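Blood pressure at home: the things you keep asking me

I'm Nadhirah Subramaniam, the practice nurse in Skurnescombe, and I get these questions nearly every morning!

When should I take it?

Before breakfast and again before bed, three readings each time. Sit for a few minutes first, feet flat, arm resting on the table (and no coffee in the half hour before, sorry).

Mine is different every time. Is the cuff broken?

Probably not. Numbers wander all day long, and a cuff that's too small will push them up too. Bring yours in and I'll check it against ours.
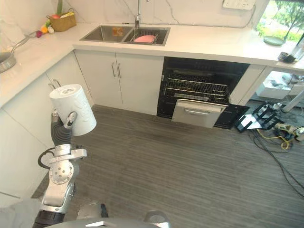 Can I stop my pills once it's down?

Please don't, not without calling us! The pills may be what's keeping it down. I had this talk with so many of you in January.

What if the top number is under 100?

If you feel fine, mention it at your next visit. If you're dizzy or faint, call the same day. Chest pain or trouble breathing means emergency services, right away.

Where do I drop off my log sheet?

At the front desk, or ask for me on extension 541.

Last updated 30 June 2019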